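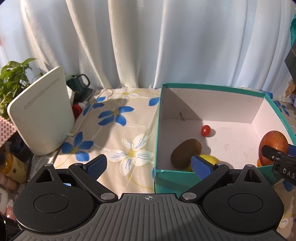 ## 3.2 Armazenamento doméstico e perda pós-colheita

**Figura 4.** Fruta em caixa aberta sobre a mesa, condição classificada como "exposta" no protocolo.

O inquérito abrangeu 142 agregados familiares do município de Planholm, visitados em outubro. Em cada domicílio registaram-se o recipiente, a divisão da casa e a massa de fruta à entrada e ao fim do período de observação. A massa inicial total foi de 1550 kg, dos quais 1325 kg foram consumidos; a diferença corresponde a descarte e a perda de água, não separados nesta fase. A condição exposta (Figura 4) ocorreu em 38 domicílios. As categorias seguem Ongart, com uma alteração: as caixas com tampa parcial passaram a constituir classe própria. A temperatura interior não foi controlada e entra no modelo como efeito aleatório do domicílio.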